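**Tea Box Sorting: Report of Our Group Project**
Course group Hebden, October

Our task was to study one small storage object and to say if it helps people to find things quickly. We chose a wooden tea box with the word "TEA" on the front. Cillian Madigan wrote the part about the lid, and I wrote the part about the compartments.

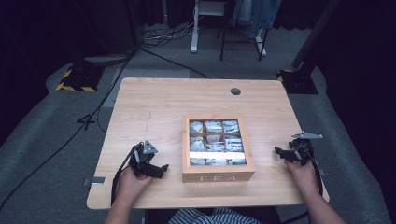 *Kilen Student Papers, p. 276*

The lid is transparent, so a person can see the tea bags before opening. We think this is the best idea in the design. Thin wooden partitions make a grid, and every kind of tea can have its own place. The print on some packets is small, and for older users it may be difficult to read through the lid.

After the lid, we looked at how the packets stay in their places. Some stand upright and some lie at an angle. When many packets are pale, it is not easy to know which tea is which, so we propose to put the colored labels to the front. 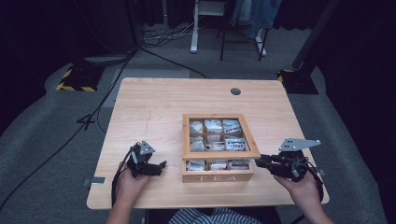 ## The table

Our teacher, Neville Staniforth, asked us to write also about the surface where the box is used. A pale wooden top is good for this work, as small things are easy to notice on it. The grain is calm in some parts and makes soft waves in others,

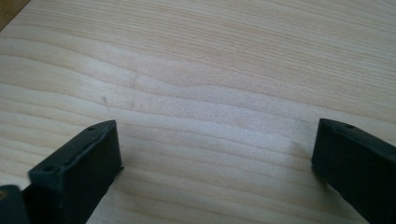 and I find that it goes well with the light wood of the box. A tea stain would show quickly on such a top, so in our plan the cups stay on a tray. Cillian does not agree with the tray, and his reasons are in the appendix.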